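Progress report: the Muvham Readers' Prize for Young People's Nonfiction
Reporting to: Borghild Halvorsen, Clovbridge Fund
From: Teodor Wallin, prize coordinator, Skendport
17 October 2023

Dear Borghild,

You asked for two pages and no adjectives. I can promise the two pages.

Where we are

Submissions closed at the end of last month with 41 eligible titles from 17 publishers. A further batch arrived after the deadline, including one by courier with a note saying the deadline had been "aspirational." It went back by ordinary mail.

The long reading is done. Every book was read to the last page by at least two adult readers and one reader between the ages of 11 and 15, and the younger ones were by a wide margin the more punctual. Their report forms were also shorter. "Too many glaciers" was the complete verdict on one title that an adult panelist had covered in four single-spaced pages, and having now read the book myself I side with the shorter review.

The longlist goes to the schools this week. We had planned on ten titles and have ended up with eleven, after a tie between a history of lighthouse keepers and a life of a woman who drew fungi for a living. The panel was asked to break the tie and voted, unanimously, to adjourn for lunch. The rules permit eleven. I checked during lunch.

What the categories look like this year

Biography is strong and has gotten slimmer, for which the school bags of the region should be grateful. Science is crowded at the top with space and dinosaurs and oddly bare everywhere else. We received one book about chemistry. It was good, and it is on the list on its merits, though I admit it did not have to elbow anyone.

History remains the problem child. Several entries were adult books with larger type and the footnotes taken out, and our young readers spotted these by the second chapter. I would like to add a line to next year's entry form asking publishers to state who the book was written for. The answers may be interesting.

Schools

Participation stands at 38 classes, up from last year, with the growth mostly in the Grønli district, where the branch library has taken over the job of passing the book boxes along. This has worked much better than our own system, in which the boxes were passed along by me, in a car with a broken tailgate.

So far 737 student ballots have been requested. Requested and returned are different numbers, as last year's report explained at painful length. To narrow the gap we have cut the ballot from three sheets to one and dropped the essay question. Teachers have thanked us for this more warmly than for anything else we have ever done, free books included.

Money

Spending is within budget in every line except shipping, which is over. Books are heavy and the carriers have noticed. The overspend is covered by what we saved on the launch event, where the speaker canceled and a retired teacher on our panel read aloud from the lighthouse book for half an hour. Attendance was the same as it would have been, and the coffee held out longer. The itemized sheet is attached separately, with the shipping line in red so that you don't have to hunt for it.

We have not touched the second installment. I would like to move part of it forward from printing to replacement copies. A box of eleven books comes back from a class as nine or ten, and the missing ones are always the best ones, so I find it hard to be properly angry.

What is late

The teachers' guide. It was due at the start of October and exists as a very handsome table of contents. The writer has promised the first half by the end of next week, and I have promised myself not to believe it until it is in my inbox. If it slips again we will send the classes the discussion questions alone, which in my experience is the part that gets used.

The website is also behind, though it can now at least be read on a phone. The old winners' page still lists a novel under nonfiction – a complaint reaches us every spring, from the novelist.

What comes next

The shortlist meeting will be held in Skendport, and you are welcome to sit in. Voting in the schools opens once the boxes have made their first round. The award itself stays where it was in the plan, in the town hall, with speeches limited to five minutes by means of a kitchen timer.

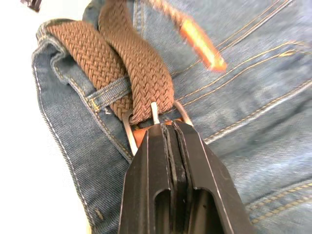 I would be glad of an answer on the replacement copies before the shortlist meeting, even a short one. "No" would fit nicely on a postcard, and so would "yes."

Teodor Wallin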